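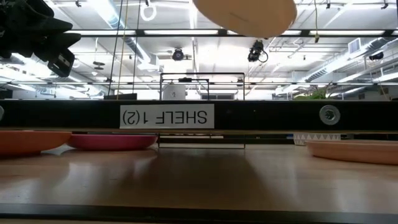
Bowls on the table at the Shelf 1(2) station, with the gripper at upper left.

I've been to a lot of open days where you get a lanyard, a cookie and a slideshow. Prenosex skipped the slideshow (there were cookies, though, and good ones) and walked us straight out onto the floor, which is one big high room with ductwork and strip lights overhead. I'd signed up for the cell care tour, meaning the one where you find out who cleans what and how often, and only five of us had picked it. More room for me!

Our guide was Prapai Thongdee, who looks after the cell they call Samir. The job it does all day is moving bowls between a table and a shelf, and I could have watched that for an hour. Orange ones, pink ones, peach ones. Prapai says the thin rims are the hard part, and that a gripper that's a hair out of line will pinch one bowl fine and fumble the next.

So the morning starts with lining it up. She jogs the arm down over the table at slow speed, closes the fingers on a steel gauge block, and reads the offset off her tablet. If it's inside limits she moves on. If it isn't, she loosens 3 screws at the wrist, nudges, tightens, and does it all over again. The day before our visit it had taken her four tries and she was still a bit grumpy about it.

Then the pads. The fingers have replaceable grip pads and they get wiped down every 200 picks and swapped when the counter says so. The pair she passed around had done 1,359 and felt slick as a worn-out bike tire. Driss Benmoussa, who was on the tour with me and runs a packing line at Mastitz, wanted to know why they didn't just buy harder pads. They tried that in June, and the harder ones left marks on the bowls. He wrote that down.

My favorite bit was the cameras. There are several up in the ceiling structure, and whenever somebody bumps one (ladders, mostly) the whole cell has to be calibrated again. That's 30 minutes with a checkered board on the tabletop, and you can't hurry it. The tabletop is shiny, too, so the lights bounce off it, and she's been asking for a matte mat for ages. I noticed the SHELF 1(2) label reads upside down from the table side and it has stuck in my head ever since.

Wael Sqalli from Fisau asked about spares. One complete gripper in a drawer, already set up, plus a box of pads and a bag of screws. Changing the gripper over is quick, but after that you're back to the gauge block and the screws, so she'd much sooner fix the one that's on.

We finished back at the cookies. If you go, wear flat shoes and ask for the cell care tour by name, as the sign-up sheet puts it on the second page. Parking is behind the building and the entrance is around the other side.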